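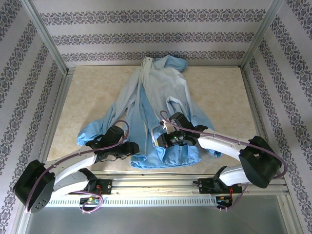

Rindstead 徒步俱乐部 · 队员博客

六月的衣服怎么带

春天的活动走完以后,群里问得最多的是六月那条线要带什么衣服。我在群里回过几次,每次都说得零零碎碎,后来的人又翻不到,所以整理成一篇放在这里。路线就是从 Rindstead 停车场上去,过 Grundia 垭口,当晚住在 Tahiri 的木屋,第二天从另一侧的山谷下来。走过的人可以跳过前面。

先说天气。六月在山下已经可以穿短袖,停车场边上的小卖部门口有人穿拖鞋。上到林线以上就是另一回事,垭口是个风口,两边山坡把风收在一起往上送,太阳照着也站不住。我去年在那里吃午饭,面包拿在手里,手套脱下来不到吃完一块就想再戴上。下午云上来得快,有时只是阴着,有时下一阵小雨,雨停了风还在。夜里木屋外面的水桶结过薄冰,屋里生了火会好一些,靠门的铺位还是凉。

所以带衣服要照着垭口和夜里来,不能照着停车场来。道理大家都懂,出门那天早上天气一好就忘。

贴身的一层,短袖和长袖各带一件就够。我现在固定穿薄的羊毛混纺,以前穿过纯化纤的,干得更快,缺点是第二天下午自己都不愿意闻。棉的不要穿。棉T恤上坡的时候吸满汗,到了垭口被风一吹,后背整片贴着,人很快就冷下来。去年队里有位新队员穿了棉的,爬到最后一个大弯已经湿透,我们在石墙后面等他换了衣服才继续走。那天还没有下雨,全是自己的汗。

中间一层看个人。怕冷的带一件抓绒,再带一件薄羽绒晚上用;不怕冷的只带抓绒也能过。我属于前一种。抓绒要选拉链能开到底的,套头的虽然轻一点,上坡热了想散热,只能整件脱,背包要卸,帽子要摘,一条路走下来停很多回。羽绒在路上基本不穿,它的位置在背包底下,用防水袋装好,到了木屋再拿出来。

外面的一层讨论最多。有人只带一件厚的硬壳,风雨都靠它;有人带一件薄风衣,再带一件雨衣。我两种都试过,现在是后一种。薄风衣带帽子,叠起来能塞进背包侧袋,从林线开始就拿在手边,风起来就穿,风小了就脱。硬壳穿着走上坡闷得厉害,很多人嫌热干脆不穿,等真觉得冷的时候身上已经湿了。薄风衣的毛病是只能挡一阵小雨,时间一长肩膀先透,背包带压着的地方也最先透。

买薄风衣的时候有几处值得在店里试一下。帽子戴上以后左右转头,看帽檐会不会挡住眼睛,转头时帽子应该跟着脑袋走。袖口收一收,把胳膊举高,看袖子会不会缩到手腕以上。下摆有抽绳的,绳头留多长要注意,太长了过灌木丛会挂住,我一般打个结塞回去。口袋的位置也要看,背包腰带一扣,很多衣服的口袋正好被压住,拉链都拉不开。颜色随便,只是队里有几次起雾,穿浅色和灰色的人走到前面就不太好找,穿得鲜一点对后面的人方便。

重量这件事不要太较真。我这件风衣加收纳袋是400克,队里有人的轻得多,也有人的更重。400克对我来说背得动,也就没有换。为了省这一点分量去买最薄的料子,走一次灌木丛就刮出口子,算下来不划算。真要减重,可以先看看背包里的瓶瓶罐罐,我见过有人带整瓶洗发水上山。

裤子一条就好,快干的长裤。短裤在下山那段很舒服,不过上山时要穿过一片荨麻,穿短裤的人每年都在抱怨。另带一条薄的打底裤,晚上睡觉穿,特别冷的早晨也可以套在里面出门。雨裤我会带,放在背包外袋,今年用没用上都不后悔。

袜子带2双,一双走路,一双睡觉。睡觉那双到木屋之前不要拿出来,谁借都不给。走路那双晚上洗一下挂在炉子旁边,离炉子远一点,Tahiri 的炉子烧起来很旺,去年有一双袜子的脚尖烤硬了。手套薄的就可以。帽子两顶,一顶遮阳,一顶毛线的,毛线帽过垭口要用,晚上也要戴着睡。

关于怎么装。衣服按用到的先后放,最后才用的在最下面。我的顺序是最底下羽绒和睡觉的衣服,中间是备用的长袖,上面是抓绒,侧袋是风衣,外袋是雨衣雨裤。不少人喜欢把每件都卷得很紧,装进一个个小袋子,看着整齐,早晨六点在木屋里摸黑找手套的时候就知道小袋子太多了。我只用两个袋子,一个装干的,一个空着,留给换下来的。

回家以后的事也写几句,这部分平时很少有人问。

第一件是当天就把衣服拿出来。我知道到家已经很晚,背包往门口一扔最省事,可是湿衣服闷在里面过一夜,味道很难去掉。哪怕不洗,也要拿出来摊开,找个通风的地方挂着。

第二件是洗。风衣和雨衣按标签上的水温洗,拉链拉好,粘扣扣好,口袋翻一遍。我在口袋里洗过坚果,洗过一张垭口捡的旧路线卡,也洗过纸巾,纸巾最麻烦。柔顺剂不要放,放了以后表面就不挂水珠了,雨一淋直接吸进去。普通洗衣粉也尽量少用,漂不干净会留在料子上。我用的是 Stisteo 的专用洗涤液,山下户外店有卖,别的牌子没有比较过,谈不上推荐。洗完多漂一遍,我一般漂到水里看不见泡沫为止。

第三件是晾。不要拧,抖一抖水直接挂。帽子和腋下干得慢,中途翻个面。能不能烘看标签,能烘的低温烘一会儿,表面的防水会恢复一些。不能烘的就老老实实晾着。晾干之前不要收进袋子。

第四件是存放。过了季节不要一直压在收纳袋里。我以前把风衣塞在袋子里放了一个冬天,来年拿出来,折痕的地方涂层起了一道一道的白印,往后雨水就从那几道地方进来。现在都是宽松叠一下放在抽屉上层,或者干脆挂着。羽绒更要挂着,或者放进大的布袋,压久了不蓬。

小破口可以自己补。透明的修补贴剪成圆角,比破口大一圈,贴之前用酒精擦干净,等它干透,贴上用手掌压一会儿,过一夜再穿。直角的贴片边缘容易翘。拉链不顺的时候先用旧牙刷刷一遍齿,大多数时候是沙子。拉头松了可以换,Nelu Pîrvu 手里有一盒各种尺寸的拉头,活动前跟他说一声,他会带到停车场来,换一个要不了多久。

还有人问能不能借。俱乐部的柜子里有2件雨衣,大号和中号,都是旧的,大号的帽子抽绳断了,换过一根鞋带,能用。想借的在报名表备注里写上,用完请晾干再还,上次还回来的那件是湿的,柜子里的地图也跟着潮了。羽绒和睡袋俱乐部没有,需要自己准备,或者在群里问。

木屋的毯子是有的,每个铺位一条,不厚。怕冷的还是带睡袋。枕头没有,我用那个装干衣服的袋子当枕头,里面塞抓绒刚好。

集合时间和拼车另外发通知,今年停车场入口改到了桥的另一边,从老入口进去的车会被拦住,开车的人留意一下。鞋子的问题我另写一篇,这里就不展开了。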